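Accueil Numéros Rubriques Auteurs Soumettre Contact

4. Ce que le terrain fait au questionnaire

4.1. La question qu'on n'arrive pas à poser

J'en viens à la partie qui m'a donné le plus de fil à retordre, et je vais la raconter un peu comme elle s'est passée. Le conseil de Boveo voulait savoir qui, dans la commune, avait le droit de voter aux élections locales sans être inscrit sur les listes. Dit comme ça, c'est simple ! Sauf que la formulation retenue au départ (« Êtes-vous inscrit sur les listes électorales de la commune ? ») mélangeait deux populations que tout sépare : ceux qui peuvent s'inscrire et ne l'ont pas fait, et ceux à qui la loi ne le permet pas. Un ressortissant étranger installé depuis dix ans répond « non », un étudiant resté inscrit chez ses parents répond « non » aussi, et me voilà avec une seule colonne pour deux histoires.

J'ai donc proposé de commencer par la résidence, puis par le droit, puis seulement par l'inscription. La majorité municipale n'était pas emballée. On m'a dit en réunion préparatoire que demander le droit de vote, c'était demander la nationalité par la fenêtre, et je dois avouer que l'objection m'a travaillée plus longtemps que je ne l'aurais cru. L'opposition, elle, réclamait la question telle quelle, sans filtre, parce que le chiffre brut lui servait (un gros chiffre de non-inscrits, en fin de mandat, ça fait toujours son petit effet dans un tract). Le texte définitif a été adopté le 14 juin 2013, dans une version que je trouve encore bancale : la question sur le droit y figure, mais facultative, et en dernière page.

4.2. Envois et retours

Nous avons envoyé 3000 questionnaires papier, tirés au sort par adresse dans les quartiers de Silura et de Danzer ainsi que dans le centre. Nous avons reçu 1000 réponses exploitables. Un tiers, donc, ce qui est plutôt confortable pour une enquête postale sur un sujet pareil, même si le chiffre cache de gros écarts. À Silura, où les boîtes aux lettres sont individuelles et les ménages installés de longue date, on m'a renvoyé des formulaires remplis au stylo bleu avec des commentaires dans les marges, parfois une page entière sur les horaires de la mairie. À Danzer, c'est une autre affaire : beaucoup d'enveloppes revenues avec la mention d'un destinataire inconnu, et une page quatre laissée blanche bien plus souvent qu'ailleurs.

La saisie a été confiée au bureau Conport, avec une double frappe sur les questions d'inscription. Les divergences entre les deux frappes ont été reprises à la main, formulaire par formulaire, et 42 d'entre eux sont restés indécidables (deux cases cochées, une case raturée puis recochée, ce genre de choses). Je les ai gardés dans la base, avec un code à part. On pourra me le reprocher.

4.3. La non-réponse comme prise de position

J'avais d'abord traité la page blanche comme un oubli. C'était commode, et puis les entretiens m'ont fait changer d'avis. J'en ai mené 30, entre l'automne et le mois de janvier, surtout dans des cuisines et une fois dans une voiture garée devant la poste. Plusieurs personnes m'ont expliqué, sans que je pose la question, qu'elles avaient tout rempli sauf la fin, et que c'était voulu : elles ne voyaient pas ce que la mairie ferait de la réponse. D'autres craignaient que l'information circule vers d'autres administrations. Je n'ai rien trouvé dans le protocole municipal qui justifie cette crainte, mais rien non plus dans la lettre d'accompagnement qui la dissipe, et là, je prends ma part, j'ai relu cette lettre trois fois avant l'envoi.

La figure 1 clôt la section ; l'analyse par quartier est reprise en section 5, avec les pondérations.

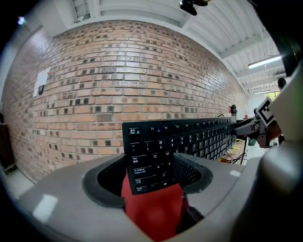

Figure 1.

Pourquoi avoir conservé dans la base les formulaires indécidables ?
Ils portent des réponses complètes sur la résidence et la composition du ménage, et les écarter aurait fait perdre ces informations pour une seule question mal cochée.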